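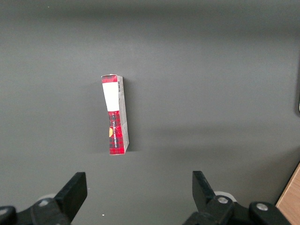
Plotel Hospitality — Property and Works Group
Minutes of the June meeting
Held in the upstairs function room, start 2:00 p.m.

Chair: Tomoyo Kamata (Property Director)
Also attending: Operations Manager; Finance Lead; Licensing Adviser; site lead from Bronisell (main contractor); design lead from Setiawan (interiors)
Apologies: Head of Food

1. Minutes of the previous meeting

Accepted with one correction. Under item 4, "rear stair" should read "side stair." The action on the cellar survey is closed. The action on the neighbor notice carries over to item 6 below.

2. Purchase of the Grideck lease

The chair reported that the lease on the Grideck restaurant and bar has been signed and the keys handed over. The previous operator has removed its loose furniture. Fixed items, including the bar counter, the walk-in cooler and the extraction hood, stay with the building under the schedule attached to the lease.

Finance asked whether the cooler is covered by a service contract. The previous contract ended with the old lease. Operations will get quotes and bring them to the next meeting.

The group noted that the landlord's consent covers interior work only. Any change to the street front, including the sign and the window openings, needs a separate written consent. The request has been sent and no reply has been received.

3. Layout

Setiawan presented revision 5 of the ground floor plan. Changes since the last revision:

Host stand moved to the left of the entrance so that the line does not block the coat area.
Bar counter shortened at the kitchen end to widen the server route.
Fixed bench along the party wall, replacing loose two-seat tables.
Accessible restroom door now opens outward.

The seated capacity on this plan is 130. The licensing adviser said that the figure is within the limit of the current license, but that the limit is for persons on the premises and includes staff. Operations will confirm the peak staff count before the plan is frozen.

There was a discussion about the bench. Operations prefers loose tables because they can be pushed together for groups. Setiawan replied that the loose layout loses a full row at the rear, where the ceiling drops. Agreed to keep the bench, with table bases that can be moved and are not bolted to the floor.

Revision 5 approved, subject to the staff count.

4. Construction program

Bronisell reported as follows.

Strip-out is complete on the ground floor. The basement is partly done; the old shelving in the dry store is still in place and will come out with the floor finish.

The subfloor behind the bar is in worse condition than the survey showed. The top layer has separated from the base over most of the glass wash area. Bronisell recommends taking it up and laying a new screed with a fall to the drain. This is outside the contract sum. A price will be issued as variation 2.

The electrical supply is enough for the new kitchen equipment only if the water heater stays on gas. Finance asked for this to be put in writing, as the equipment budget assumed an electric heater. Bronisell to issue a short note with the load figures.

The program allows for the kitchen to be handed over before the dining room — the ventilation test has to be finished before the health inspection can be booked. The chair asked that this order be kept even if the dining room runs ahead.

5. Finishes and acoustic treatment

Setiawan has ordered 400 square feet of acoustic panel for the rear ceiling. The panel has a fire rating certificate, and a copy is to go into the building file. Delivery will be to site, not to the warehouse, and Bronisell will need a dry area to hold it.

The bar top sample was reviewed. The group found the edge detail acceptable but asked for a less reflective sealer. A second sample will be made.

Paint colors for the restrooms were not discussed. Held over.

6. Licensing and neighbors

The application to change the named operator on the license has been filed. The notice period is running. The licensing adviser has had one question from a resident, concerning bottle disposal at night. The current condition bars glass disposal outside after 11 p.m. and no change to it is being sought. The adviser will reply in those terms.

The neighbor notice has been drafted. The chair asked for working hours and a site phone number to be added before it goes out.

7. Staffing

Operations will recruit the general manager and the head chef first. Floor and bar positions will be posted once the handover date for the kitchen is firm. Training will take place on site if the dining room is available — otherwise in this room.

8. Other business

The Operations Manager asked for an agreed storage place for keys and alarm codes. Bronisell to hold one set, Plotel the other. Codes to be changed at handover.

Actions

Operations: cooler service quotes; peak staff count.
Bronisell: variation 2 price; electrical load note; dry storage for panels.
Setiawan: second bar top sample; fire certificate to building file.
Licensing Adviser: reply to resident.
Chair: landlord's consent for street front; final text of neighbor notice.

Meeting closed at 3:40 p.m.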